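The glove that lied about where it was

13/09/2025

Ayantu Beyene has a spreadsheet of 400 recordings she no longer trusts.
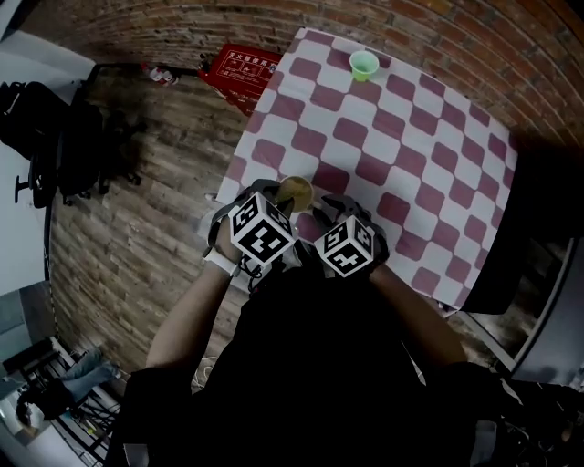 She runs data quality at Harton, where people in tracked gloves pick up cups, carry them and pour from them so that a robot arm can be taught to do the same. The arm is called Pramik. Last November it swung past its target during a pouring test and hit the shield hard enough to crack it. No one was hurt.

"The first report said operator error," Beyene says. "I asked which operator. The arm was running on its own."

The supplier of the tracking software, Hitivlow, blamed the lighting. Beyene didn't buy that either, and went back through the training data by hand. In 390 of the 400 recordings the wrist positions looked fine. In the rest, the left hand jumped sideways for a moment, always when the wearer tipped a cup and the marker cube turned away from the tracking camera. The software lost the cube, guessed, and logged the guess as a measurement.

"It never said 'I don't know.' It gave you a number, and the number looked as good as all the others."

I asked whether so few bad recordings could really throw an arm off course. She shrugged. She thinks so, but she can't prove it, and she is wary of people at the company who say they can. Alemayehu, the retraining project set up after the crash, dropped the bad files and ran the test again. The arm missed its target 2 times, by less than before.

"They called that fixed. I call it a smaller miss."

There is a filter now that throws out any recording where a cube disappears for more than 4 frames. Beyene asked for a hard speed limit on the arm as well – one that doesn't depend on what the training data says. She was told it's under review.

Would she stand next to Pramik while it poured?

"With the shield up," she says. "And my hand on the stop button."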